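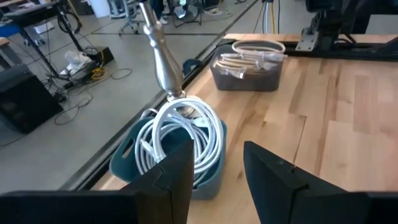
Dalia Avotiņš
Lab Manager and Keeper of the Spreadsheet

So you've got the okay to buy a robot arm for your bench. Congratulations! Now close the tab with the shiny arms in it, and let's plan the boring stuff first (I learned this order the hard way in May).

Start with the table. Ours is butcher block with a black metal rail down the side, and I love it, but get the weight of the arm and its mount from the seller before you pick a top. Ulden and Prekari both quoted us arms without a mounting bracket, so ask for that line in writing.

Next, fingers. Grippers get priced as if you'll only ever own one set. Budget for 3. Ours spend their days over a teal basket of coiled white cable, and floppy, loopy stuff like that is a very different job from picking up blocks, so send the seller photos of your real parts before you order.

Then cables! I put 800 dollars aside for cables, tubs and baskets and spent every bit of it. Look at the shelf under our other bench and you'll see I still owe us some cable ties.

My split, if it helps: 2,600 for the table and mounting, 800 for the small stuff, and whatever the arm costs on its own line. Add 9 percent for shipping. Zatell wanted payment up front and Nogueira didn't, so check terms before you compare totals.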